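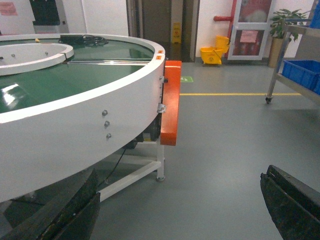 A black power adapter and its coiled cable on the round table at Biswood, one of the stops on the Eston open day.

Print | E-mail this page
Shares 222 | 4 comments

Once a year the trading estate at Eston opens its doors to anyone willing to walk round it in sensible shoes. I went on 30 Apr 2022, having missed the previous one through a cold and the one before that through lack of interest. The leaflet promised "a day of discovery". It also promised parking.

I came by bus. The bus stops at the bottom of the hill and the estate is at the top, an arrangement that must have made sense to somebody with a car.

First stop was Bartoš, who make pickles. They have been making them in the same brick building since before the estate existed, and the smell reaches you well before the sign does. Everyone has to wear a hairnet, including a bald man in our party who asked twice whether it was strictly necessary and was told twice that it was. Our guide, Romana Tóth, took us along the washing line, past the brine tanks and into a cold room full of beetroot, which she clearly loved and wanted us to love too. On a good day they fill 2,000 jars. On the open day they filled none, as the line was switched off for our safety, so we stood and looked at the place where the pickles would have been.

The tasting made up for it. There was a mustard gherkin I would have happily eaten for lunch, and as the sandwich van had run out of everything but egg by then, I more or less did. I bought four jars and regretted it at once, because I then had to carry them for the rest of the day.

After that came Orberg, who make stair carpet. I had no opinions on stair carpet before this visit and I now have several. The cheap stuff is glued and the good stuff is woven, and Hedvika Halás, who runs the sample room, will bend a piece backwards under your nose until you can tell which is which. She has 354 samples hanging on hooks, arranged by colour, and she can put her hand on any of them without looking. A woman from our group tested her with "sort of a mushroomy one". There were eleven mushroomy ones.

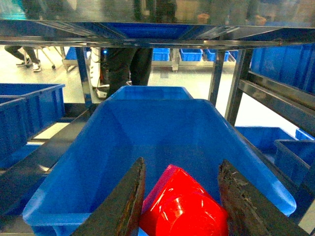
The weaving shed itself was worth the climb. It is long, low and very loud even with only one loom going, and they hand you foam earplugs at the door, so that all the explaining is done by a man pointing. I gathered that the wool comes in at one end. I gathered that something important happens in the middle. He held up a wooden shuttle with great feeling and we all nodded.

Biswood was at the far end, past the tyre place, and by the time we got there the group had shrunk to those of us with no dinner plans. I was mostly interested in somewhere to put down the gherkins.

Tea was in the estate office. It was proper tea in a proper pot, with a fruit cake that had plainly been somebody's Christmas cake in December and had come through the winter very well. I had two slices.

A few notes if you are going next year. Start at Orberg and do Bartoš last, or bring a bag with wheels. The toilets are behind the carpet shop and the sign for them points the wrong way. The leaflet says the last bus goes at half past five. It goes at twenty past.

Print | E-mail this page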